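Product Review: Widden Upholstered Bench, Black Leather
Reviewed by Zainab Aliyu, Household Furnishings Desk, Barkent Consumer Review

The Widden bench is sold as a place to sit while dressing and as a padded surface for sorting and folding clothes. Barkent purchased one unit at the regular retail price from the Ladisport furniture outlet. The manufacturer had no part in the selection of the unit and did not see this report before publication.

The bench was assessed over 21 days in the furnished rooms that Barkent maintains for household products. It was used daily for laundry sorting, for seating, and for laying out clothing before storage. Knitwear was given particular attention. Heavy sweaters are difficult to handle on a narrow surface, and fuzzy yarns tend to show every speck of lint they collect.

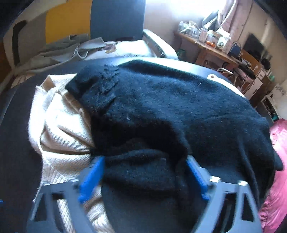 SURFACE AND USE WITH KNITWEAR

The reviewers worked mainly with two knits, a black fuzzy one with a braided cable pattern and a cream ribbed one. Both could be laid on the bench together, although large pieces had to overlap. A bulky garment opened out to its full width will reach past the rounded edge of the seat, and users who fold with a board may prefer a table.

The leather did not snag either yarn. The reviewers ran the cable knit across the seat repeatedly and inspected the stitches under a lamp after each pass, and no pulled loops were recorded. The cover also releases loose fiber easily. A single wipe with a dry cloth cleared what the garments left behind. The same cannot be said of the garments themselves. Pale lint shows on black knit whatever it is placed on, and a clothes brush should be kept within reach.

Light colors placed next to dark ones present the usual difficulty. Fibers from the black yarn moved to the cream ribbing when the two were sorted in one pile. Barkent recommends that they be handled in separate batches, as the care leaflet supplied with the bench also advises.

The seat is noticeably domed. Thick folds stay where they are put, but a stack of more than four sweaters begins to lean toward the sides. Smooth fabrics such as lining material and dress shirts slid more readily than knits and had to be moved to a flat surface for folding.

SEATING AND PADDING

The padding is firm. Reviewers of differing heights and weights found it comfortable for the time needed to put on shoes or sort a basket of clothes, and less so for longer periods. The padding returned to its original shape overnight in every case. The rounded sides are padded as well, and no hard edge could be felt behind the knees.

Compared with the Oyelaran bench reviewed in October, the Widden is softer at the sides and firmer in the center. The Oyelaran has a flatter top and remains the better choice for households that intend to fold large items on it.

FINISH AND CARE

The leather has a pebbled grain that hides light marks well. It does reflect strong light, and a bright patch is to be expected where the bench stands close to a window or under a ceiling fixture. Some reviewers found the reflection distracting when checking dark garments for lint. Moving the bench a short distance from the window resolved the matter.
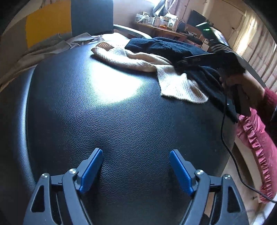
Cream ribbed knit and darker garment on the black leather surface.

Seams were straight and even on the unit tested. Dust gathered along them during the review period and was removed with a soft brush. Barkent does not advise the use of household sprays on the cover. Damp garments should be dried elsewhere.

DELIVERY AND ASSEMBLY

The bench arrived in one carton with the legs packed separately. Assembly by one person took roughly 21 minutes. The printed instructions were clear, apart from one diagram that showed the legs in reverse order. The outlet has been informed.

RATING

Overall score: 95 out of 100

Points were deducted for the domed top and for the error in the instructions. The bench is recommended for bedrooms and dressing areas where seating is the main purpose and sorting clothes is secondary.

Report reference: 2088
Inquiries concerning this review may be addressed in writing to the Household Furnishings Desk.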